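Simulation group wraps up its summer session

July 31, 2025

The robotics club's simulation group finished its summer work this month, with the pumpkin task taking up most of the last three weeks. The group started in February with a plain block on a bare floor. Members wanted a harder object for summer, and Bartosz Czarnecka suggested something round, heavy and uneven. 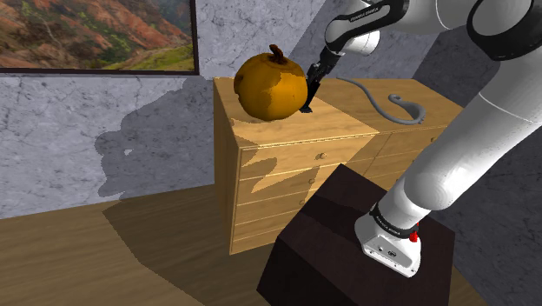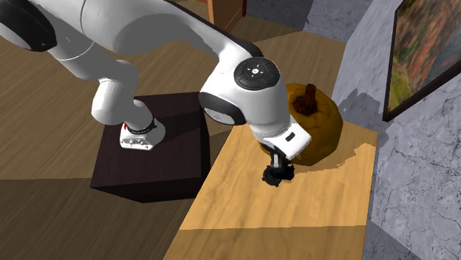

Two views from the pumpkin task, with the gripper close to the wooden surface in both.

The room is called Rosier, after the street where the club used to meet. It was built by the first-year members, who also set up the lighting. The hard shadows caused some trouble early on. The group's object finder, Pemona, was trained on evenly lit rooms and often marked the edge of a shadow as the edge of the pumpkin. Members rendered 1000 new images with the sun at different angles and trained it again. It now does much better, though dark patches on the pumpkin's skin can still throw it off.

Grasping has been slower. A pumpkin this size is too wide for a two-fingered gripper to close around, so the group is working on nudging it to a marked spot instead. The arm comes down beside the pumpkin, stops just above the wood and pushes sideways. In the final batch of 400 runs, the pumpkin stopped inside the marked spot 217 times. Most of the misses came from pushing too high, which made the pumpkin roll. A few came from the arm starting its push before it had finished coming down.

Members who want to look through the runs can find them on the club's shared drive in the folder named Rundimus. Please copy files before changing them. The settings for the last batch are in the same folder, along with notes on friction values.

In the fall the group will try lifting the pumpkin by its stem. Czarnecka will also lead two evening sessions on writing motion plans for new members. No background in programming is needed for the first one. Laptops can be borrowed from the Gajewski lab if you ask a few days ahead.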